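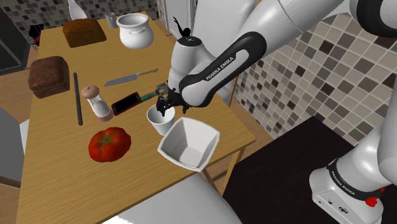

Does clutter matter? Third year project report, robotics option

My question sounded very easy when I wrote it on the form in October. If you train a simulated arm to pick things up from a tidy table, how badly does it do when the table is a mess? I thought I knew the answer (badly!) and that the project would mostly be making graphs to prove it. I was half right, and the half I got wrong took up most of the spring.

I did everything in simulation. Our department has two real arms and a queue for both of them, and I wanted a lot of trials, so Vusumuzi Jacobs, my supervisor, pointed me towards a kitchen world that an earlier student had built in Skeltach. It has a Franka arm on the worktop next to a wooden table, and a script that drops kitchen objects on the table in random places. I added a clutter setting, so that I could ask for a bare table with one target, or a few extras, or the full jumble sale.

How I trained it

I used imitation learning, so the arm copies examples of the job being done. The examples came from a planner that is allowed to cheat, because it gets told exactly where every object is. The policy doesn't get told anything. It only sees camera images, one view of the room and one from the wrist, plus its own joint angles.

I made 900 demonstrations and split them into three sets of 300: tidy, medium and cluttered. Then I trained one policy on each set with the same settings and the same number of steps. I called them T, M and C, and I'm sorry if that gets confusing, I'd named all the folders by then.

Training one policy took a night on the lab machine. Loading the demos was the slow bit until I moved them over to the Jandelar format, which I should have done in the first week when Vusumuzi told me to.

Testing

Each policy got the same 145 cluttered layouts, none of them used in training. The task was to pick up the named object, lift it clear and hold it for two seconds. I was strict about the two seconds. A lot of early "successes" were grasps where the object slid out just after the script had stopped looking, and I only noticed when I sat down one Friday and watched the replays all the way through.

T managed 41 out of 145. M got 88 and C got 97. So yes, training on a tidy table is a poor idea if you want to work on a messy one, but the gap between M and C was a lot smaller than I'd guessed. I ran the training again with different random seeds and the order stayed the same, although on one seed M and C were only two apart.

The cup problem

When I sorted the failures by target object, cups came out worst for all three policies, and by a long way. My first theory was that the other objects were getting in the way. I tested that by putting a cup on its own with everything else taken off, and T still missed more cups than anything else!

So I went back to the wrist camera.
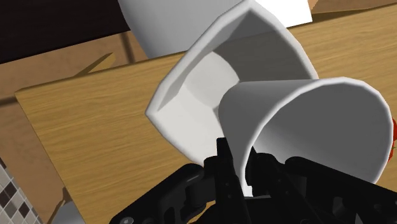 White cups on a pale table give the policy very little to go on. The rim and the inside wall are nearly the same shade, and if there is a second white thing behind, the two outlines run together. Close up it gets worse, as a cup can fill so much of the wrist view that there's hardly any table left to compare it with. Cups that had tipped over were the hardest, and my planner had hardly ever dealt with those, as I had the script placing nearly everything upright. That one is my fault and nothing to do with clutter.

I made 172 extra demos, all cups, in any position they happened to land in, and retrained C on the full 900 plus these (so 1072 altogether, which isn't a fair comparison with the others and I haven't put it in the main table). It reached 116 out of 145. Nearly all the gain was on cups. Knives got very slightly worse and I don't know why.

What I'd change

I would test each object by itself before touching the clutter setting. I'd also like to recolour the cups and run the same layouts again, which would show how much of this is shape and how much is shade. Kristiansen's thesis from our department tries something similar with plates and I only found it in April.

The other thing missing is any test on a real arm. My simulated light is very even apart from the shadows, and I wouldn't trust these numbers in a real kitchen. There's a slot booked on the arm in the Skukutholm lab after exams, and I'll be taking the cup demos and policy C with me. The code and all the layouts are in the project folder, with the seeds listed in the readme.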